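Jadau Gripper

The Jadau Gripper is a two-finger electric gripper for robot arms, made by the company Gunitz. It is sold mainly for the handling of small and light parts, such as connectors, cable ends and short tubes. The product takes its name from Jadau, the town where Gunitz has its first workshop. It is offered alone or as part of the Penstead kit, which also contains a wrist adapter, a power supply and a set of spare fingers.

History

Gunitz began the development after requests from firms which assemble network cabinets. These firms already used the older Feng gripper of the same maker, but its wide metal fingers could not enter between neighboring ports. A first series of 159 units was delivered to test customers in January. The regular version was announced on 26th June, with a changed motor and a lower noise level. The Feng gripper remained in the catalog for heavier parts.

Design

The body has a narrow form toward the front, so that the arm can work close to a panel. The two fingers move in parallel and are driven by one motor. They are molded from a pale, slightly flexible material and have small teeth on the inner side. The teeth hold a round cable jacket as well as a ribbed sleeve. Fingers are changed with 2 screws and do not need a new calibration if the same type is mounted again.

The force is set in software. Gunitz recommends the lowest setting for plugs with a plastic latch, as the latch can be bent when the grip is placed too high. The usual position is on the strain relief, behind the head of the plug.

Use

Most owners use the gripper for plugging and unplugging network cables in test stations. The manual states a finger life of around 300 hours in this work. The Penstead kit includes ready programs for common plug types, and the user can save up to 384 own positions in the controller.

Reception

Early users praised the easy change of fingers and the small size of the front part. Criticism was directed at the price of spare fingers and at the manual, whose first edition lacked a chapter about error messages. Some users also reported that the pale fingers become dirty quickly. A set in dark gray was added to the catalog later.
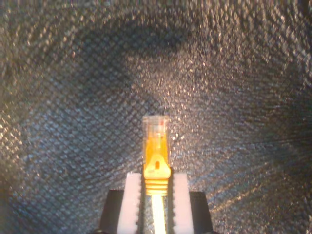 Network cable plug with yellow boot, held between the two gripper fingers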